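From: Babak Abbasi
To: Trornberg toy library list
Date: 2024-06-28
Subject: Re: [trornberg] Gray bins, sorting and cleaning

Pieter Mahlangu wrote:

> I went through the returns shelf last night and the big gray bins are
> getting mixed again. Blocks, plush and kitchen play things all in
> together, plus whatever cloths people wrapped them in. Can we agree on
> what goes where before the Dusside branch sends its share over? Also,
> are the old bins worth keeping? The sloped panels look pretty rough.
>
> Pieter

Pieter, all,

I would keep the bins. The scratches on the slope are ugly but I ran my hand along one and nothing catches. The tape along the bottom seam is a different matter. It wrinkles, and crumbs and grit get under the edge. When I redid two of them in February I pulled the old strip off completely, washed the seam with dish soap and let it sit overnight before putting down new tape. Taping over the old strip did not last.

The smudges on the floor mostly come off with a damp sponge. The scrapes don't, so please don't go at them with scouring powder.
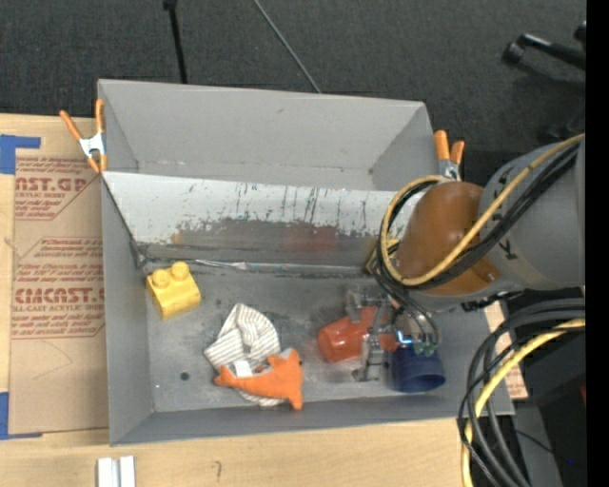 On sorting, I'd say one bin for hard plastic and one for anything with stuffing. Blocks and cups can share, as they get the same wash. Plush goes separately, with the tag left on – the tag has the washing instructions and we keep losing them. Striped cloths and towels go in the laundry bag by the door. If a cloth comes back wrapped around something, unfold it first. I found six blocks in the laundry that way.

Rizzi asked if loose blocks should be counted on return. We have 3,000 of them on the Illus inventory and I don't see the point. Weigh the bag if you like.

Pieter, if you can tell me how many bins Dusside is sending, I'll pick up tape on my way in. One roll does two bins, if you don't double it at the corners.

Babak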